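Peldale 4 heated airer review: three months of drying indoors

I'll start with the confession that I didn't want a heated airer. I wanted a tumble dryer, and I've wanted one for years, but our kitchen has exactly one gap in it and the dishwasher got there first. So for most of last winter it was the old wire rack from the loft, two rungs missing, parked in front of the bedroom radiator and dripping on the carpet. By February everything I owned smelt like a pond.

The Peldale 4 is the tallest one they make. Four tiers, fold-out wings on each, a zip-up cover in the box, and castors on the bottom (two of them lock, and more on those later). I bought mine with my own money from Gough, the big homeware place out by the ring road, where it was £100 in the spring sale. It also comes in a three-tier version, which I nearly went for and am very glad I didn't.

Putting it together

Forty minutes with a cup of tea. The instructions are drawings only, and the drawing for the third tier is wrong, or at least it's the same as the drawing for the second tier with the number changed. The tiers clip onto the uprights with plastic collars and you do need to lean on them quite hard before they click. I leaned on one at an angle and now it has a little white stress mark, but it's held.

The cover is fiddly. It goes over the top like a very large pillowcase and you have to find the hole for the cable before you plug anything in, so of course I did it in the other order the first time. It's easier with two people, or with one person and a chair.

How well it dries

This is what you came for, so I kept notes for a fortnight like a proper nerd. A full load of ordinary stuff — shirts, pants, school jumpers, a couple of pairs of leggings — went in at nine at night with the cover zipped and was ready to fold by breakfast. Thin things are ready long before that. T-shirts are the star turn, really, so long as you give each one a rung to itself and don't double it over.
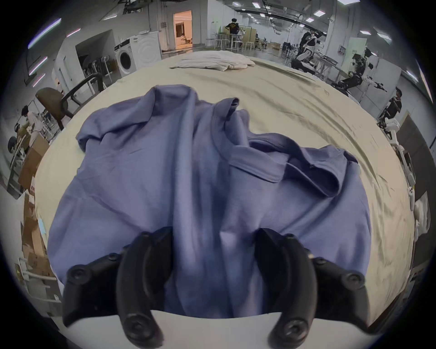

A blue-purple T-shirt in a heap on the table.

Shaking things out before you hang them makes a bigger difference than anything on the control panel. I used to take clothes out of the machine in a lump and drape the lump, more or less, and then wonder why the armpits were still cold the next day. Now I give everything one good snap and pull the sleeves straight. It takes an extra few minutes and I've nearly stopped ironing, which I count as a win for the airer even if it's probably a win for the snapping.

Jeans are slower. The waistband and pockets are always last, and I turn mine inside out halfway through if I remember. Bedding is its weak spot. A double duvet cover has to be folded so many times to fit that the middle never sees any warmth at all, and I ended up hanging ours over the bedroom door as usual. If sheets are your main problem, I'd look at something wider.

Towels

Towels get their own section because I've had more arguments about towels than about anything else in this house. On the Peldale they dry fine, but slowly, and they come out a bit stiff. Bath sheets want the top tier with the wings out, one per side, hanging down as far as they'll go. Hand towels and flannels can go anywhere.

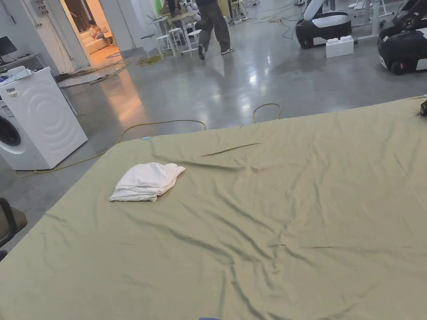 A crumpled white towel on a green sheet.

What I've found with the white ones is that they need fluffing twice, once on the way in and once when they're nearly there, or they dry with a fold line you could cut yourself on. Skip the fabric softener as well. I know it smells lovely, but it made ours repel water, and a towel that repels water is just a small rug.

What it costs to run

I put a plug-in meter on it and left it there. Over an ordinary night with the timer it used less than I'd feared, and on our tariff it came out at 43p for the longest run I did, which was the jeans-and-hoodies one. The plain rack cost nothing, obviously, but we were turning the heating up to get anything dry on that, so I don't think it was the bargain I thought it was.

The meter never went above 854 watts, and that was only briefly at the start. The older Arberg airer my neighbour lent me, for comparison, has no timer at all, just a switch, and I left it running all one afternoon while I was at the dentist. Having a timer is worth paying for. The one on the Peldale goes up in hourly steps and remembers your last setting, though it does beep when it finishes, and you can't turn the beep off. I've tried holding down every button. At four in the morning it's a very loud beep!

Things that annoy me

The castors. Two lock and two don't, and the lockable pair are both on the same side, so when it's loaded unevenly the whole thing does a slow pirouette. I've solved this by shoving the free side against the skirting board.

The cable is short. Mine reaches the socket in the landing but not the one in the spare room, and the booklet says not to use an extension lead, so the landing is where it lives and we all squeeze past it sideways.

Folding it flat is possible, as the box promises, but you have to take the cover off, empty every tier and fold the wings in the right order or they catch. I did it once when people came to stay and haven't since.

And you still need to open a window. All that water goes somewhere, and with the cover zipped it comes out through the vent at the top in a nice warm cloud that heads directly for the coldest wall. I run the bathroom fan with the door open and that seems to do it, but on a wet night in a small flat I'd want a dehumidifier too.

Things I like

It's steady once it's against the wall, the rungs wipe clean, and it takes socks on the little side clips without dropping them down the back. The cover has gone through the wash twice and kept its shape. The heat is gentle enough that I've put a wool jumper on the bottom tier (flat, over the wings) with no harm done, though I did check on it every half hour like a baby.

Mostly I like having a hallway that doesn't smell of pond.

Would I buy it again?

Yes, at the sale price. At full price I'd dither. If you've got room for a dryer and the money for one, get the dryer, but for a flat or a small terrace with a load most days it's a good piece of kit and I use it far more than I expected to. Get the four-tier, measure the distance to your socket first, and if anyone has worked out how to silence that beep, please leave a comment.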